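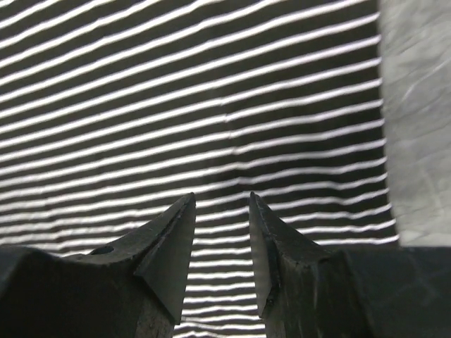 Condby Flat-Woven Striped Cloth

Condby is a yarn-dyed striped cotton cloth for kitchen, table and general household use. The stripe is woven in, so the pattern shows on both faces and does not crack or peel as a surface print can. Supplied hemmed on all four sides.

Specifications

Fiber: 100% cotton, ring-spun
Weave: plain, flat
Weight: 380 g per square meter
Stripe: dark and light, narrow repeat, running the full length
Hem: double-turned, lockstitched
Shrinkage: up to 6% in length on first hot wash
Pack size: 9 cloths, single colorway
Finish: desized and washed, no softener

Colorways

Black/white is held in stock. Navy/white and rust/cream are woven to order under the Esau range, minimum 20 packs. Lots are matched within a pack. Between packs a slight difference in the light yarn is normal and is not accepted as a fault. If a large order has to match, state this at the time of ordering and the packs will be drawn from one lot.

Absorbency

Softener is left out of the finish on purpose. It coats the fiber and slows water uptake. The cloth feels stiff when new and loosens over the first several washes. Wash once before use on glassware – some loose lint is present after cutting and hemming.

Washing and drying

Wash dark colorways separately the first time. Use a normal detergent without optical brightener, which can shift the light stripe toward blue over time. Chlorine bleach weakens the dark yarn and should not be used. Oxygen bleach is acceptable at the dose given on the pack. Tumble dry on medium or line dry. Iron damp, along the stripe, on the cotton setting. Ironing across the stripe can pull the hem out of square.

Storage

Fold along the stripe first, then across. Store dry and out of direct sun. Folded stacks kept near a window will fade along the exposed edge before the rest of the cloth.

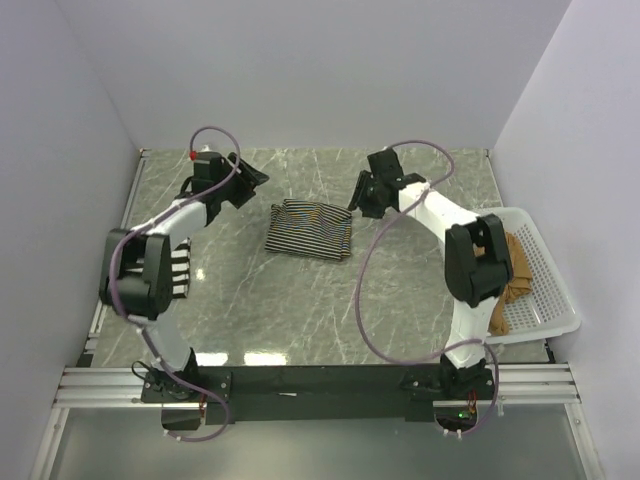

Can the cloth be used for handling hot pans?
It is not rated for that. A single layer of flat-woven cotton gives little protection, and a damp one passes heat quickly. Use the Oosthuizen quilted pad, listed under Oven and Stove.

Related items

Sokutard glass cloth – lighter weight, linen blend, low lint
Oosthuizen quilted pad – cotton outer, wool fill
Esau table runner – same weave as Condby, mitered corners

Ordering and returns

Sold by the pack only. Unopened packs can be returned for credit. Washed cloths are accepted back only for a weaving or hemming fault. Include the lot number from the paper band.

Specification sheet revised January 2025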